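Our building went up as a thread works in October and the lease on our floor runs out in spring, so I've been reading up on old brick. Posting notes as I go.

1/ The thing I had wrong for years: the white powder on indoor brick isn't mold. It's mostly salt. Water moves through the wall, dries at the surface and leaves the salt behind.

2/ Brick at work, gray table and all.

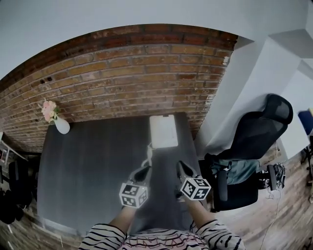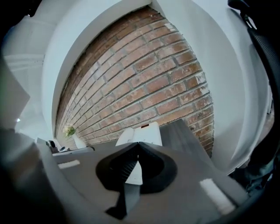
3/ Dry brush first. Stiff bristle, not wire. Wire leaves bits of steel that rust later. Vacuum up what falls or it goes right back in.

4/ Don't start with a wet sponge. The salt dissolves, soaks in and comes back in a week or two -- ask me how I spent last Thursday.

5/ Sealer is where people lose money. Wendelin Tanner sealed 100 square feet of her basement on Hunt Street and the faces started popping off. The water was still coming in. She paid 2000 dollars to have it stripped.

6/ Find the water before anything else. Gutters, a cracked sill, soil piled up against the outside. On her house it was a downspout.

7/ Mortar matters too. Old soft brick wants lime mortar. Hard cement traps the damp and the brick gives out before the joint does.

8/ Reto Reisinger repoints for a living and he's 74. He tests old joints with a house key. If it scrapes out easily, it's probably lime.

9/ Someone asked about paint. I wouldn't. If you have to, limewash lets the wall dry out and ordinary latex mostly doesn't.

10/ Next up is chimneys, once I've finished the chapter on flashing. Send me your damp corners in the meantime.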